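Tiviso Hand-Held Gripper: replacement finger pads and what to do about slipping
By Mélanie Després
Jan 11, 2021
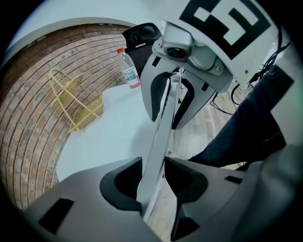
If you bought a Tiviso from us before November, please read this page before you order anything, as you may be owed a free set of pads and I would hate for you to pay for them!

We started getting letters last fall from people whose grippers let go of things partway through a lift. The jaw would close nicely, the bottle or cup would come up off the table, and then down it went. At first we blamed the spring (and I apologize to everyone who was sent a new spring and fitted it for nothing). The trouble was in the glue. One batch of pads from our supplier, Friesen, went out with an adhesive that softens with long use, so the rubber creeps along the inside of the finger until the grip is uneven. We found it at last on our own bench unit, after over 2000 closings with a full water bottle.

Affected units have a serial number between 940 and 2376. To check yours, open the jaw all the way and push the pad sideways with your thumb. A good pad stays put. If it slides at all, please stop using the gripper for glass, hot drinks or anything heavy, and keep your other hand out from under the load.

Replacement set, part Suvness 9
Two rubber pads, a strip of the new adhesive and a small scraper. Peel off the old pads, scrape the fingers clean, press the new ones on firmly and leave them overnight, even if they feel stuck after an hour. I know it's tempting.

The set is free for affected serial numbers, postage included. Write to the Ivitz parts desk with your number and mailing address. If you have already bought pads for this problem, tell us that too and we'll refund you.

Last updated: Jan 11

Shares 9 | Comments 0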